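## 4. Setting up the wrist camera stream and the door detector

Complete section 3 first. The arm must be homed and the Jorau controller must show a green status before you start. Set aside 20 minutes for the first run.

### 4.1 Start the stream

1. Open a terminal on the workstation and start the perception service:

 `prida start --source wrist`

2. Wait for the line `stream ready on port 3423`. If it does not appear, check that no other copy of Prida is running.
3. Open the Kolex console and select **Views > Wrist**.
4. Check the delay value in the lower status bar. It should stay under 150 ms. Higher values make the approach step overshoot.

**Note:** The console keeps the last good picture on screen when the stream drops. Watch the delay value as well as the picture. A value that does not change means the stream has stopped.

### 4.2 Teach the appliance

The detector looks for the outline of the door first and the window second. It needs one reference view of each appliance, taken close up and at an angle, with the gripper open. A straight-on view gives a good outline but a poor depth estimate, and the planner will reject it.

1. In the console, set the arm to **Guided** and open the gripper fully.
2. Move the arm by hand until a lower corner of the door sits between the fingers in the wrist view. Keep the fingers clear of the door.
3. Release the arm and wait for the view to settle.
4. Select **Teach > New appliance** and type a name. Use lowercase letters and no spaces.

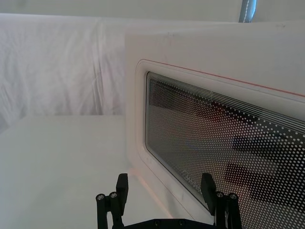 5. Select **Capture**. Prida collects 500 depth samples and then draws the outline it has found.
6. Compare the drawn outline with the edge of the door. If it follows the window glass instead, select **Outer edge** and capture again.
7. Select **Save**. The file goes to `appliances/` in your project folder.

Dotted screens on microwave windows can confuse the depth step. So can reflections. If the depth map shows holes over the glass, turn on **Ignore window** - the planner only needs the door edge and will treat the glass as flat.

A plain backdrop helps with white appliances, but the detector can still lose an edge where white meets white. Lower the **Edge threshold** one step at a time until the outline closes. Going too low picks up folds in cloth and marks on the housing.

**Caution:** Do not run **Capture** while the arm is moving. The reference will be saved without an error, and every later approach will be off by the same amount.

### 4.3 Test the approach

1. Move the arm back to the home position.
2. Set the speed limit to **Slow**.
3. Select **Plan > Approach door** and look at the path in the 3D view. No part of the path should pass through the tabletop.
4. Keep one hand on the stop button and select **Run**.
5. When the arm stops, open the log and find the `residual` line. Accept the result if it says `ok`. If it says `high`, repeat 4.2 from step 2.

**Caution:** Lambrakis drivers older than the January release do not report finger contact to the planner. Update the driver before you run any approach. The version is listed under **Help > Components**.

If the planner returns `no path`, the fingers are usually too close to the table at the goal. Raise **Table margin** and plan again. Do not turn off collision checking to get past this message.

Saved references stay valid until the camera mount is loosened or the appliance is moved to a different table. After either change, run the camera calibration in section 3.4 and teach the appliance again.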